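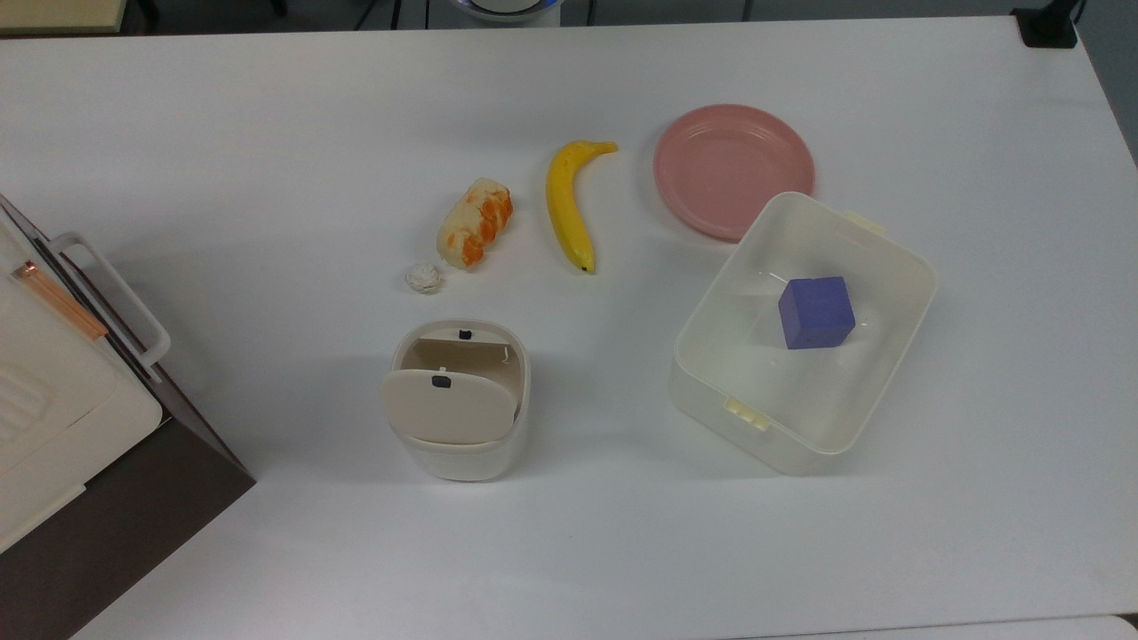
What grid should a knotwork border be drawn on if it has to turn a corner cleanly?
A square grid with an even number of cells on each side, with the breaks marked in before any of the strands are drawn.

30 May 2023, Kellport workshop, print room

Evangelista border, second block. Carrying on from the notes in the green book, which is full.

The first block is no good. I printed it last week and again this morning with less ink, and the fault is in the drawing. The strand goes over, under, over all the way up the left side, then at the top left corner it goes over twice running. I must have lost a cell when I moved the tracing. It hardly shows at arm's length but once seen it is all I look at. Keep the block for testing inks.

Redrew the whole border on squared paper. Cells are 6 mm. Dots at the corners of the cells in pencil, dots at the middles in blue crayon, breaks in red. Then the strands in soft pencil straight over the top, diagonals first and curves after. Where a strand meets a red break it turns back and runs alongside it. The corners come out pointed if left alone. I rounded the inner ones and left the outer ones sharp, as on the rubbing from Vurport.

About that rubbing. The carver did not stick to the rule either. On the lower panel there is one place where two strands stop and two others start, with a small lump between them, and I can't tell if it is damage or a mend or meant. I have not copied it. If anyone wants to look, the rubbing is rolled up in the tall cupboard, second tube from the door. Please put it back with the tissue round it.

Transfer. Pencil side down on the lino, burnished with the back of a spoon. It took well except along the bottom edge, where the old grease hadn't come off. Went over the block with a rag and a bit of white spirit, let it air, and did that edge again. Inked the lines in with a waterproof pen before cutting so they don't rub off under my hand.

Remember the block is the mirror of the print. For plain knotwork it makes little odds, but every over still needs to be an over when flipped, and the beast's head in the lower right corner of the print has to be cut at the lower left. I have written PRINT LEFT and PRINT RIGHT on the edges of the block in capitals.

Cutting. Narrow V tool for the outlines, then the small U for the gaps. I cut the under strands short at each crossing by the width of the V tool and no more. On block one I left a wider gap and it made the crossings look like a row of beads. Top side and left side done today. Right side next. The head last, when I've got my hand in.

One slip, on the top side near the middle. The tool jumped and took a nick out of the strand. It is on an under strand close to a crossing, so I may be able to widen the gap there and lose it. Leave it until the first proof.

Proofs on newsprint, top and left sides only, with the rest masked. Nelis black straight from the tin was too stiff for the cold slab and dragged at the fine lines. Worked it with the knife for a while and it rolled out better. No oil added. Third proof is the best one, pinned on the board by the window. The first two filled in at the corners.

Paper. The cream stock takes the black well and the lines stay crisp. The laid one looks right for the text but its own lines fight with the border, so that is out unless we damp it. Try it damp tomorrow – two sheets only, there isn't much left.

Still to settle for Evangelista:

Whether the border goes on every opening or just the first page of each part. With up to 85 pages in the book I would say first pages only. The eye gets tired of it, and the block would have to stand up to a lot more printing.

Whether the head bites the strand or the strand comes out of its mouth. I have drawn both. In the January sketches it bites, and it looks cross, which suits the first part and not the last.

Red or black for the initials. The red we mixed in January has skinned over. Somebody needs to cut the skin out and see what is under it.

The plain fillet inside the border. I drew it thin and it wandered on the proof. Might use brass rule from the type side if there is a length to fit, and mitre it. Measure before cutting the brass – the inner corner of the block is a shade out of square.

Small U tool needs stropping. The lino offcuts in the tray are fine for practice, please don't bin them.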